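Teleop notes: toys into a box

Tue 8 September

Spent the morning on the packing task again. Both arms are driven from the leader pair, one operator, no foot pedal this time. The policy from July was trained on 300 episodes, and most of its failures came at the release: the gripper opened too high and the toy rolled or tipped on landing.

Salma Alaoui rewrote the operator instructions, and I followed them to the letter. Lower until the toy touches cardboard, pause, open, then retract straight up. The pause feels slow when you are driving. It gives the model a cleaner segment to learn from, and the gripper signal is much easier to label.

Layout is now fixed as well. Toys go side by side in one half of the box, with the ball at the end of the row next to the red truck. The box itself can sit at an angle. I stopped squaring it up between episodes after the old policy turned out to be useless with anything but a straight box.
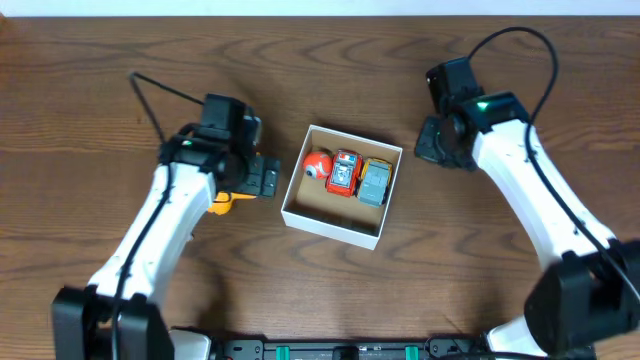 Settings and leftovers

Episodes are capped at 900 steps. Anything longer gets thrown out, including the ones where I fumbled a grasp and recovered. I may keep those in a separate set later.

The cable loop on the right arm needs watching. It stands well above the gripper, and I would like it tied lower before we try anything with a tall container.

Rillex, our logging script, still drops the first 4 steps of each episode. Harmless so far, but it makes the timestamps annoying to align. Training restarts tonight with the new episodes only.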